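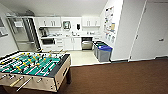

Conceição Nogueira has asked whether a set of working rules written for the test hall at Stilau can be applied without change to rooms where people also eat, rest and play games. Her view is that it cannot, and that those who say otherwise have not tried to follow the rules with a kettle on and the afternoon shift coming in.

Posted in June by the author
4 comments | 11 shares

I agree with her on most points. The rules in question are the Cundano house rules, version 2, which I helped to draft and for which I must accept a share of the blame. They were prepared for a hall with a painted floor, a single entrance and a list of names on the door. In such a place it is reasonable to write that "the area shall be cleared before the robot is enabled". In a break room the same sentence is either ignored or it closes the break room.

What follows is my own opinion and does not represent the position of Cundano or of the Vekon working party. It sets out how I would word the rules for shared rooms.

1. Notice

Anyone who may enter the room should be able to learn, before entering, that a robot is in use and who is in charge of it. A notice at the door is enough if it gives a name and the hours. A notice that is left up all year is of no value, as people stop reading it within a week. The person in charge should put it up at the start of the session and take it down at the end. Where cameras are recording, the notice must say so in plain words and must say whom to ask about removal of a recording.

2. The person in charge

There shall be one person in charge at any time. Version 2 allows this duty to be "shared between the team", and I now consider that wording a mistake. At Amaral, in the spring, two colleagues each believed the other was holding the stop control. No harm was done. The handover should be spoken aloud, by name, and the reply should be heard before the first person walks away.

The person in charge may not also be the one who sets out the objects for the task. I know that small teams find this difficult. A team that cannot spare two people should work at low speed and keep a hand on the stop.

3. Kitchens and sinks

Food areas need more care than they usually get. Used dishes should be treated as belonging to someone, and should be handled by a robot only with that person's consent or under a standing agreement with whoever runs the room. Knives, glass and anything holding hot liquid are to be taken out of reach before work starts. Grippers and covers that have touched used crockery are to be cleaned before they touch anything else, including the next cupboard handle.
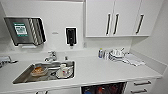

The same applies in reverse. A covering that has been on the floor, or has been used with tools, has no place near clean plates. Vekon keeps one set of finger covers for kitchen work and stores it in a closed box, and I would make that a general rule. Cupboards and drawers are to be left shut at the end of every session. It is a small matter, but most complaints that reach me from shared kitchens concern an open door at shin height or a cloth that has gone missing, and very few concern the robot itself.

Water deserves a line of its own. Unless the maker states in writing that the arm may be used near running water, the tap stays off.

4. Doorways and routes

Version 2 requires a clear passage of 900 mm past any mobile base or cart while it is standing still. The figure has been criticised as too strict. At Stilau one doorway measures 902 mm from side to side, so that nothing at all may be parked in it, and the team there asked for a relaxation of 50 mm. I advised against it. A passage that is free only on paper is a poor thing to rely on when somebody has to leave quickly. The correct answer is to halt on one side of the door or the other - and if the task cannot be done from either side, to choose another task.

Cables across a route should be avoided altogether. I would strike out the paragraph that permits them under a cover.

5. Objects on tables

Each session should begin with a written list of what has been set out, and should end with the same list being checked. Balls, small toys and loose game pieces are useful for practice and they also end up underfoot. If a ball leaves the table, the robot is stopped first and the ball is fetched afterwards.

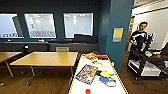

The order is easily forgotten, above all late in the day. I have seen experienced people lean across a moving arm to save a ball that cost less than a cup of tea. The wording I would propose is therefore short: stop, say "stopped", then reach.

Things that belong to the room, such as games and magazines, may be used if they are returned to where they were found. They should not be marked or taped. Tracking labels, where they are needed, go on copies bought for the purpose.

6. Visitors and passers-by

People who happen to walk through have not agreed to anything. Work should pause while they pass, and they should not be asked to hurry. Version 2 says nothing on this subject. Conceição would like a fixed waiting distance to be stated, and I am inclined to support her, though we have yet to agree on where it should be measured from: the base, or the furthest reach of the arm. I favour the reach.

7. Records

A session log need not be long. Name, room, start, finish, anything that fell, anyone who objected. The last of these is left out of most of the logs I am sent, and it is the entry I read first.

Comments on the wording may be left under this post or sent by the contact page. Those received before the next Vekon meeting will be passed on with the writer's name, unless the writer asks otherwise.

Contact | All text copyright of the author | Back to top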